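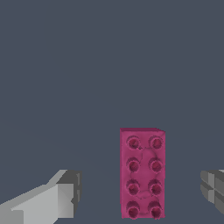
Pink brick, upright, on the slate blue.

Home | Notebook | Bench log | Older entries | Contact
5 min read

2026-08-07

Wage model, second rebuild. I spent most of the day on the squad cost sheet for Nakmont, and I'm writing it up while I still remember which tab does what (anyone who opened the May version will know why that matters!).

The club wants to know whether it can register its summer signings under the league's spending cap. It sounds like plain addition, and I treated it that way the first time around, which is how I ended up with a total that looked lovely and was wrong. The old sheet counted each player's base pay and left the signing fees sitting in the month they were paid. The league spreads those over the length of the contract, so a player on a 3-year deal carries a third of his fee every season. Once I moved the fees over, the wage bill came out at 69 percent of income, and I had to go and make a pot of tea.

I rebuilt the player tab from scratch after that. There are 17 rows now, one per senior contract, and I've kept the youth players on their own tab because the rules treat them differently until they get a squad number. Please don't merge the two, however tempting it looks. I did it in May and spent a whole afternoon pulling them apart again.

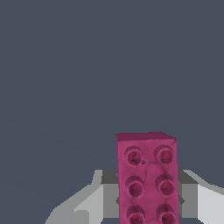 Bonuses are still the messy part. Appearance money I can handle, since we have last season's minutes and can make a decent guess. The promotion bonus is another story. Buvolen's auditors put theirs in at full value from the first day, while Honkanen only books it once the table makes it likely, and both clubs seem to have had their numbers accepted. I've put a switch in the top corner of the summary tab so we can show Nakmont both ways and let them ask the league which one it prefers.

Loans next. The striker out at Nison has his wages split between the two clubs, but the insurance stays with us, and I had missed that completely. It's a small amount, though it does push the total the wrong way.

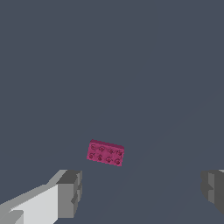

With everything in, they could register 2 of the new players today and would have to wait on the others until somebody leaves or takes a pay cut. I tried the deferral idea as well, moving part of the captain's wages into next season. It helps now and hurts later, and next season already looks tight, so I've saved it as a separate copy and left it out of the main file.

Still to do:
- check the exchange rate on the two foreign contracts
- ask the club whether the goalkeeping coach counts as squad cost
- lock the formula cells before I break them again

Shares 3 | Comments 2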